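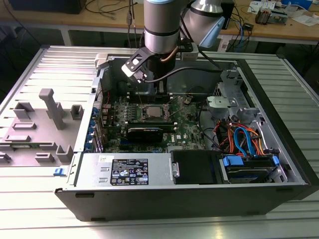 23 August 2025
Posted by the Nesley bench
3 min read

Storage audit of the retired desktops, continued. Scope is unchanged: pull the drives, record health, wipe, decide on reuse. Cases and boards go to Hetmont for material recovery once the drive records are signed off.

SMART data first. Most of the Marinho batch reports low reallocated sector counts, but power-on hours are high. Anything with pending sectors goes straight to the shredder bin and does not get a second read test. The January list allowed one retry. That rule is dropped.

Wipe procedure: single overwrite pass, then a verify of 2,000 random blocks. Full verify takes too long on the older drives and has not found anything the sample missed. Throughput on the slowest unit fell to 60 MB/s near the inner tracks, normal for its age.

Two drives spun up and then dropped off the bus. Swapped the SATA cable, same result. Swapped the power lead, both came back. Lead is cut and binned - check the others from that bag before Monday. 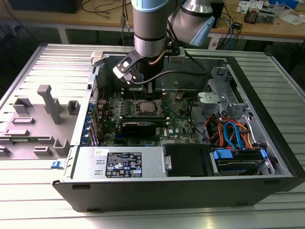 Memory is a separate question. Nikis will take tested modules in matched pairs only, so singles stay in the antistatic tray until a partner shows up. Test is 2 full passes, no errors accepted. Label goes on the bag, not over the part number.

Coin cells: measure before storing any board. Below 2.8 V, remove and recycle.

Open items:
- log template still has no field for firmware revision
- wipe station clock is wrong again, timestamps need correcting by hand
- some 80 drive labels left on the roll, reorder
- ask Hetmont if they want the mounting screws sorted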